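Jokmont suturing kit, worth it?
Posted Feb 25, 2021

pkairys: Skovcombe have quoted us for the Jokmont add-on, 47 practice sessions included. Has anyone run it on real tissue?

flinberg_lab: We've got it on trial. Two from the bench:
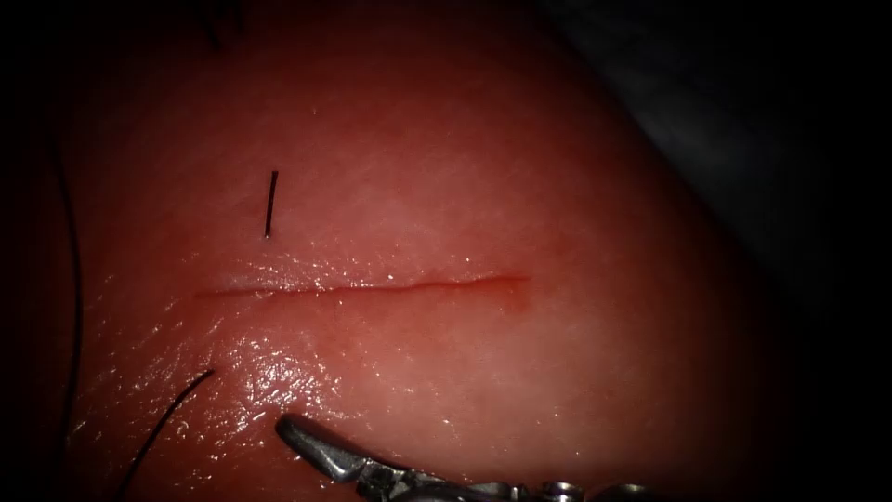
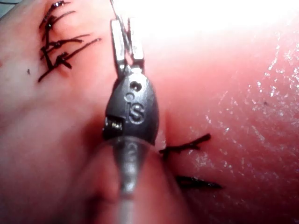 My main gripe is the support contract, which you can't drop in the first year. The kit itself I'd keep. The wrist camera is what sold it to me: in the second one you can see the tails on all four knots in the upper left, and the thread up at the jaws. I use that view for marking trainees on tail length.

oldbench49: Disagree. You can mark tails with a ruler afterwards. Jaunzems do a plain kit for a lot less.

flinberg_lab: Afterwards is no good to me, I want to stop them while they're doing it.

pkairys: Does the contract cover the instruments?

flinberg_lab: Only the camera and the cabling. Ask for it in writing.

Priit Kairys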